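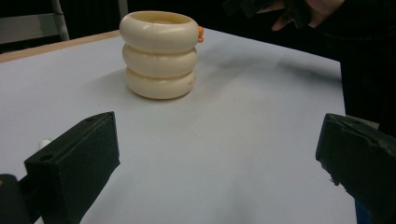

¿Por qué en invierno se ve Orión tan bien desde el norte?

Porque en enero la Tierra, de noche, mira hacia el lado contrario del Sol, y en esa dirección está Orión, que sube pronto y queda alto durante horas.

Buscar en el blog Buscar

18 ene 2022 -- por Irfan Naqvi

Vivo en Jondville desde hace 5 inviernos y todavía me cuesta salir al balcón con este frío. Pero el cielo estaba limpio y saqué el telescopio, un Tusier pequeño que compré por 899 y que tiene una montura un poco dura. Quería ver la nebulosa de Orión, que se encuentra debajo de las tres estrellas del cinturón.

Con el ocular de poco aumento se ve una mancha gris, como un aliento en el cristal. No tiene los colores de las fotografías, porque el ojo casi no distingue color con tan poca luz. Si uno espera y mira un poco de lado, aparecen las alas de la nebulosa y, en el centro, el Trapecio, cuatro estrellas muy juntas -- yo separé tres con seguridad y la cuarta a ratos.

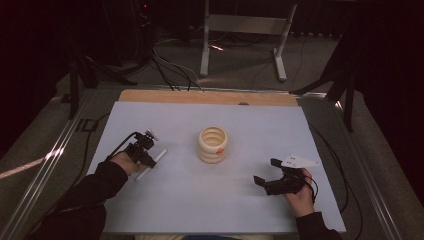
Vaso de color crema sobre el tablero blanco.

Después busqué Betelgeuse, que es una supergigante roja. Hace 2 años perdió mucho brillo y se habló de una explosión próxima, pero lo más aceptado es que una nube de polvo la tapó en parte. Ahora me parece normal, un poco menos brillante que Rigel.

La próxima vez quiero probar desde la colina de Wandmont, donde hay menos farolas.

Comentarios

Shazia Gondal: ¿Qué aumento usaste para el Trapecio? Yo con 300 solo veo temblar todo.

Irfan Naqvi: Mucho menos, Shazia. Con el aire de aquí no paso de la mitad.

Satti: En Wandmont hay niebla por la mañana, mejor ir temprano por la noche.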